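Keeping the clock on open reels: a talk with Widad Kassab of Trosgate

By Jad Masri. Talked April 2024, by phone mostly, then a second short call to fix the bits I got wrong.

Moisture tracking. Not a glamorous corner of board assembly. Parts come in a sealed bag with a desiccant pack and a humidity card, you open the bag, a clock starts. Run out the clock and the part can crack in the reflow oven. Everybody on the floor knows this. Most floors still do it with a sticker and a pen.

Widad Kassab runs product at Trosgate, which makes Zoltolel, a piece of software that keeps the clock for you. Version 3 shipped this spring. She came up through the floor herself, second shift, kitting and then line setup, and she talks fast. I did my best to keep up.

First question was the obvious one. Why does a shop need software for a sticker?

"Because the sticker says when the bag was opened. It doesn't say it went back in the dry cabinet over lunch, came out, sat by the line for a changeover, went back in. Nobody writes that. They write one time and then guess."

And guessing costs what? "Mostly it costs baking. People play it safe and bake reels that were fine. You tie up the oven, you tie up the reel, and you can only bake so much before the leads get hard to solder. The cracked part is the scary one but the everyday waste is the bake you didn't need."

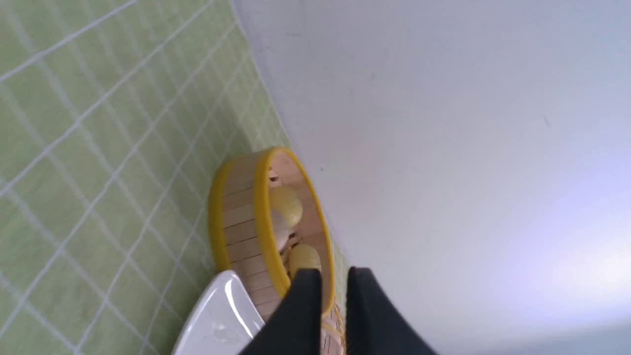
Version 3 changes how the pause works, and I'll admit I needed this explained twice. A dry cabinet stops the clock. It may or may not give you back the time already used, depending on the part level, how long it was out, how dry the cabinet runs. I asked for the version you'd give a new hire and she went to the kitchen for it. A bag with the seal cut is a bamboo steamer tilted with the open top facing off to one side, she said – slats all the way around, a bit of yellow rim holding it together, and air going wherever it likes. "Then somebody folds the top over with tape and calls it closed. It's a basket. You taped a basket." The old release treated a folded bag as a pause if the operator ticked the box. The new one doesn't have the box.

That made some people mad. She doesn't hide it. Hooman Talebi, who runs materials at Nyaga, a contract shop and one of the first sites on the new release, wrote her a long email the day it went in. I got hold of him after.

"I was not polite," Talebi told me. "We had 380 open reels on the floor that morning and a good chunk flipped from green to yellow when the update ran. Planner calls me, line lead calls me. I'm thinking the software is broken."

Was it? "No. The green was broken."

He's still not a fan of how it was rolled out. No warning screen, no dry run against last month's data. Kassab says that's fair and there is now a preview mode, so a site can see what would change color before it changes. It should of been there from the start, she says. It's in the point release due in May.

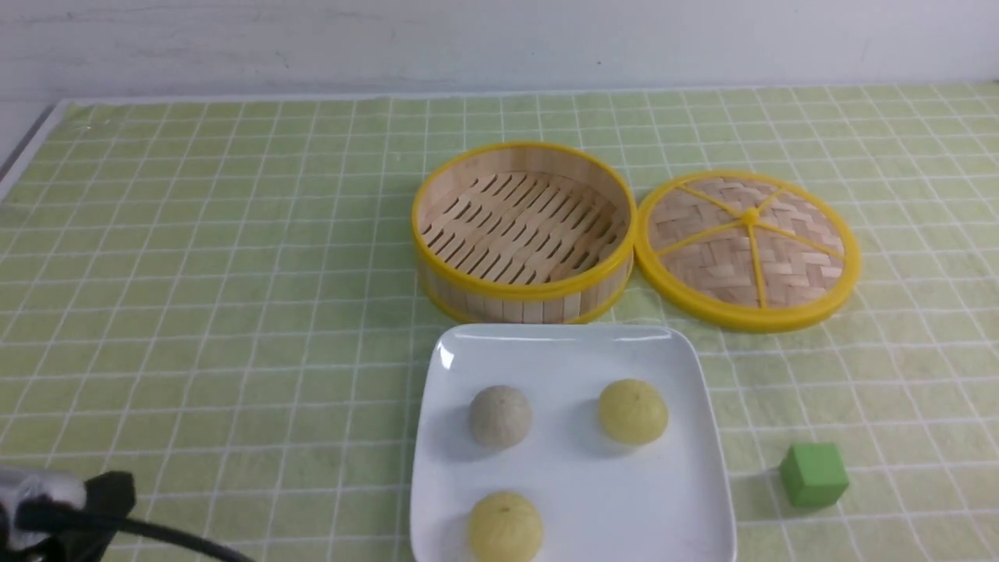 On to hardware, since readers always ask. Zoltolel doesn't need special cabinets. It reads door events and humidity from whatever the cabinet puts out, and if the cabinet puts out nothing there's a small sensor Trosgate sells, battery, magnet on the back. Scanning is any barcode gun that types like a keyboard. Kassab was firm on that last one. "I've seen good systems die because the scanner was a special scanner and it went missing and the new one took weeks. Use the gun you have."

What about placement machines? Version 3 can lock a feeder. If the reel in the slot is past its floor life, the machine won't pick from it. That only works where the machine vendor opens up the interlock, and some do, some charge for it, some won't return the call. I asked for names. She laughed and moved on.

Talebi has the lock turned on for one line and off for the others. "Lock at two in the morning with a customer waiting, I want a human who can override, and I want a name next to the override." It does log the name. He checks the log every morning with coffee. Says the overrides dropped off once people knew he read it.

I wanted a view from someone with no stake so I called Beatriz Barreto, a process engineer who has set up this kind of thing at several plants and used Brever before, the other package that comes up when you ask around. Her take: the math is about equal. The difference is in the split reel.

Split reels. Ok. You take a full reel, cut off a length for a small job, put the rest back. Now you have two pieces with the same history up to the cut and different histories after. Brever makes you create the second piece by hand, and people forget. Zoltolel prints the child label when you scan the parent twice. "It's a dumb little thing," Barreto said, "and it's where most of the bad records I've cleaned up came from. Children with no parent."

Her gripe is the reports. Too many, and the default one opens to a pie chart. "I don't need a pie chart of reels. I need a list, worst at the top."

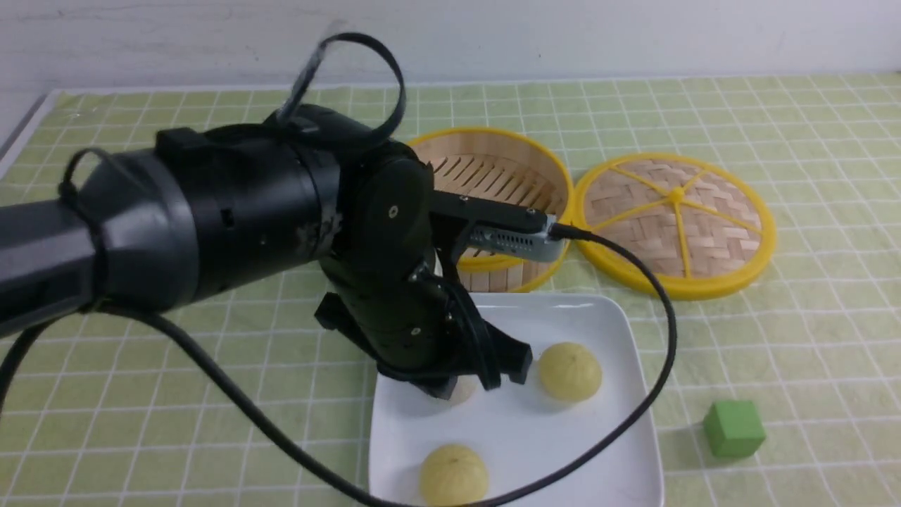 Black gripper pointing down at a white plate.

I passed the pie chart on. Kassab sighed, I could hear it. "The pie chart is for the manager who signs. The list is one click down. We'll let you pick your own start page, it's on the list, it's not high on the list." So, no date.

Price next. Trosgate sells by site, not by seat, and the smallest tier covers 50 tracked parts open at once, which Barreto calls a lab tier and Kassab calls a starter tier. Real shops land in the next one up. She wouldn't give me a number for print. She did say existing customers move to version 3 free and keep their history.

History matters more then I expected. Engelbert Pichler, who handles audits for a handful of medical and rail assemblers, told me what he asks for first is never today's screen. It's a reel from last year. "I choose one board serial. Show me the reel, show me every hour of that reel. If it takes you until after lunch, we are going to have a long day together." He had one site that kept its records for 364 days and then wiped them, some setting nobody had looked at, and the board he picked fell just outside. Not a Trosgate site, he said, I did ask. The default in Zoltolel is keep everything. You can shorten it but it nags.

Pichler's other point, for anyone shopping: check what happens when the network drops. Paper backup is fine with him as long as the paper gets typed in with the real times, and not with the time somebody sat down to type. Kassab says version 3 stores scans on the local station and sends them up later with the original stamp. Talebi says he's had one outage since the update and it worked, apart from one station where the PC clock itself was wrong. That one's on him. 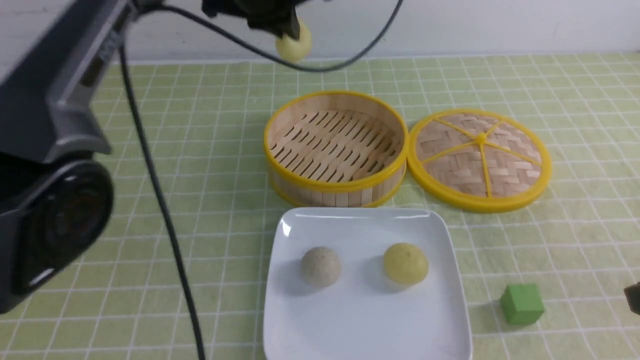
A pale yellow dumpling held up by the gripper.

Last thing I asked Kassab was what she'd tell a shop still on stickers that isn't going to buy anything this year. She had an answer ready.

"Write down the close too. Two columns, out and in. Put a clock on the wall where the cabinet is so everybody uses the same time. And throw out the humidity cards that have been sitting in a drawer with the bag open, those are just decoration now."

She also said to look at the night shift's bags before the day shift's, and then somebody was at her door and she had to go. Talebi, when I read him that list, said he'd add a decent heat sealer, placed next to the line, and that his is still at the far end of the stockroom.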